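About Tresten

Tresten is a language school above a bakery in Tidlow. We teach conversational Swahili and French to adults who were told at school that they had no ear for it. Adhiambo Makokha opened the place with 10 students and a borrowed whiteboard. There have been 598 of them through the door now, and the whiteboard has still not gone home.

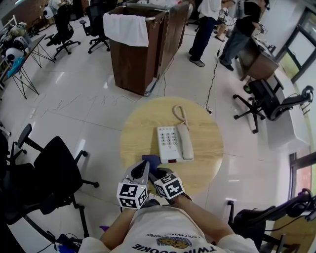
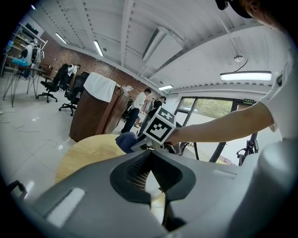
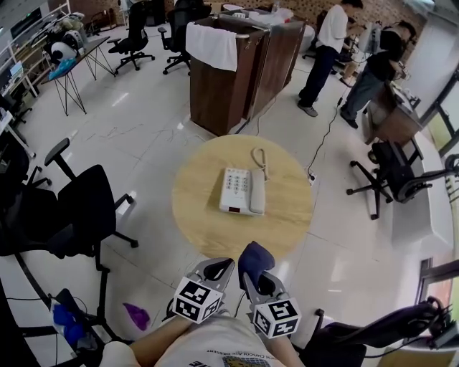
We teach people to speak before we teach them to spell, and beginners find this alarming. Lesson one is greetings, which in Swahili can take up most of the hour if done with proper manners. By week 2 you'll be practising calls, the part everyone dreads, as you can't wave your arms at a stranger down the line. A white corded phone with a coiled cord and real buttons suits the exercise nicely, and hanging up in a panic is at least satisfying.

Classes are small and the biscuits are from downstairs. We don't set exams. Enrolments for the next term open in November, and the Minja evening group fills first, so get in early or learn to enjoy mornings.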